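お問い合わせ管理票
件名:共有会議室予約システムにおける予約の重複および確認メールの遅延について
受付窓口:Barneck 情報基盤課 利用者支援係
対象システム:Tidard 施設予約(会議室、研修室、応接室)
起票者:Mireille Karam(総務課)
一次担当:Walid Nasrallah
二次担当:Laine Lapiņa
優先度:中(受付時)から高に変更
状態:対応完了、経過観察中

1. 申告内容

総務課より、次のとおり申告がありました。

「研修室の予約を登録したところ、画面上は『登録済み』と表示されたものの、確認メールが届きませんでした。90分待っても届かないため再度登録したところ、同一の時間帯に二件の予約が入った状態となりました。その後、確認メールが二通続けて届いております。また、同じ時間帯に他課の予約も表示されており、どちらが有効であるか判断できません。12月は年末の研修が集中するため、早急にご確認をお願いいたします。」

添付資料として、予約一覧の画面の写しおよび確認メールのヘッダー情報を受領しました。

2. 受付時の確認事項

一次担当より起票者に対し、以下の点を照会しました。

・登録に使用した端末およびブラウザの種類
・予約の登録時に「繰り返し予約」の設定を使用したか否か
・他課の予約が表示された時点で、画面の再読み込みを行ったか否か
・代理登録の権限を使用したか否か

起票者からの回答は次のとおりです。端末は課の共用端末、ブラウザは標準設定のもの。繰り返し予約は使用しており、毎週同じ時間帯に研修室を確保する設定であった。再読み込みは行ったが、表示に変化はなかった。代理登録の権限を使用し、研修担当のJad Abou Jaoudeの名義で登録した。

3. 対応経過

9時10分 Walid Nasrallah
申告内容を受け付けました。予約一覧を管理者画面で確認したところ、当該時間帯に総務課の予約が二件、経理課の予約が一件登録されていることを確認しました。三件とも状態は「有効」です。本来、同一の部屋について時間帯が重なる予約は登録時に拒否される仕様であり、重複が成立していること自体が異常であると判断しました。

9時35分 Walid Nasrallah
メール中継サーバーの送信待ち行列を確認しました。待ち行列には最大200件の未送信メールが滞留していた形跡があり、確認メールの遅延はこれによるものと考えられます。滞留は既に解消しており、現時点の送信に遅れは認められません。

10時20分 Walid Nasrallah
代理登録を使用せずに試験予約を行い、重複登録を試みましたが、二件目は正しく拒否されました。続いて代理登録を使用して同様の操作を行ったところ、こちらも拒否されました。単独の予約では再現しないため、繰り返し予約との組み合わせを調査する必要があります。二次担当に引き継ぎます。

11時05分 Laine Lapiņa
引き継ぎを受けました。優先度を高に変更します。繰り返し予約と代理登録を併用した場合に限り、重複の判定が初回の予約に対してのみ行われ、二回目以降の予約に対しては行われないことを検証環境で確認しました。申告のあった予約は繰り返しの二回目に当たり、条件が一致します。

11時40分 Laine Lapiņa
同じ条件で登録された予約を抽出しました。該当は22件で、そのうち実際に他の予約と重複しているものは総務課、経理課、施設課の各予約でした。該当する課の予約担当者に対し、個別に連絡を行います。

13時15分 Walid Nasrallah
総務課の二重登録分について、起票者の了承を得たうえで後から登録された一件を取り消しました。経理課との重複については、登録日時の早い総務課の予約を有効とする取扱いが会議室利用要領に定められているため、その旨を両課に説明しました。経理課の予約は、同じ階の別の研修室に変更することで合意を得ています。

14時30分 Laine Lapiņa
開発元のBrekkeに不具合として報告しました。報告に際し、再現手順、検証環境の版数、該当する予約の登録記録を添付しています。開発元からは、受領の連絡とともに、修正版の提供まで代理登録画面における繰り返し予約の選択肢を非表示とする設定変更が案内されました。

15時00分 Laine Lapiņa
前項の設定変更を検証環境に適用し、通常の登録、変更、取消の各操作に影響がないことを確認しました。

17時45分 Laine Lapiņa
利用の少ない時間帯を待って、本番環境に同じ設定変更を適用しました。適用後の動作に問題は認められません。

4. 起票者との連絡記録

Mireille Karamより、次の質問がありました。

「設定変更後は、代理での繰り返し予約を一切登録できないという理解でよろしいでしょうか。研修担当は外勤が多く、本人による登録が難しい状況です。」

利用者支援係からの回答は次のとおりです。

代理登録による単独の予約は、従来どおりご利用いただけます。繰り返しの予約が必要な場合は、お手数ですが日ごとに登録いただくか、所定の依頼票を利用者支援係あてにご提出ください。係において本人名義で登録し、重複の有無を確認したうえで結果をお知らせいたします。依頼票の受付は16時までとし、それ以降に到着したものは翌業務日の取扱いとなります。
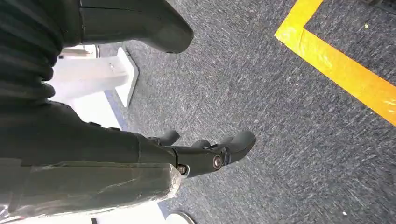 なお、既に登録されている繰り返し予約については、重複のないことを確認したものに限り、そのまま有効といたします。改めて登録し直していただく必要はありません。日時を変更される場合は、一連の予約をまとめて変更せず、対象日の予約のみを開いて変更してください。まとめて変更した場合、設定変更前と同様に判定が行われない可能性があり、現在、開発元に確認を求めております。

上記の回答に対し、起票者より了承の連絡を受けました。

5. 確認メールの遅延に関する調査

メールの滞留については、予約の重複とは別の事象として扱います。中継サーバーの記録を確認した結果、当該時間帯に文書管理システムNenixから期限通知が一斉に送信されており、予約システムの確認メールがその後に並んでいたことが判明しました。

Nenixの運用を所管するMaysoun Twalと協議し、期限通知の送信時刻を始業前の6時30分に変更することとしました。あわせて、中継サーバーの一回当たりの処理件数の上限を200件とし、上限に達した場合には利用者支援係に警告が通知されるよう設定しました。

6. 利用者へのお願い

確認メールが届かない場合は、再度の登録を行う前に「自分の予約」画面をご確認ください。一覧に予約が表示されていれば、登録は完了しています。代理で登録した予約は、登録者ではなく名義人の一覧に表示されます。登録者の側から確認する場合は、画面上部の「代理登録分を含める」を選択してください。

同一の時間帯に他課の予約が表示された場合は、当事者間で取消を行わず、双方の予約番号を添えて利用者支援係までご連絡ください。

7. 残件

・開発元からの修正版の提供時期(回答待ち)
・一連の予約をまとめて変更した場合の判定の有無(回答待ち)
・利用者手引のうち代理登録に関する章の改訂(担当:Walid Nasrallah)
・警告通知の送付先に夜間の当番を含めるか否かの検討(担当:Laine Lapiņa)

本票は、修正版の適用および動作確認が完了した時点で終結とします。それまでの間に同様の事象が発生した場合は、新たに起票せず、本票への追記として受け付けます。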